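I bought the Holov dinner plates in November, in the pale glaze, and have used them most days since. They came from Hitdale and cost 30 for the box. My old set was the Inga, so most of my comparisons are with that.

## In use

The plates are ceramic and a bit heavier than the Inga ones. Gravy stays where it should. The centre is flat enough to cut a chop on without the plate rocking. Knife marks do show on the glaze as thin grey lines, and I have needed a cleaning paste twice to shift them.

They go in the dishwasher and the microwave. After a long spell in the microwave the edge gets too hot to hold without a cloth. One plate chipped on the underside when I knocked it on the tap. Eliécer Arango at the Hitdale shop swapped it without a receipt.

## Colour and finish

The shop calls the colour white. It is paler than the card on the shelf suggested but it has a slight green in it, and beside a plain white bowl you will notice. The glaze is shiny enough to pick up a blue-grey reflection along the rim. Faint raised rings mark where the flat part meets the sloped border, and sauce dries in them if you leave the washing-up overnight. 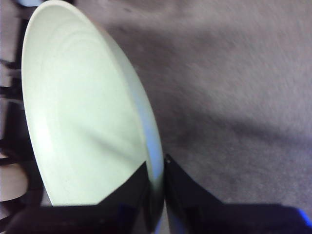 ## Storage

They stack well. I keep 10 in a cupboard with a low shelf and they lift out easily. The Flarnirberg plate rack is too narrow for them.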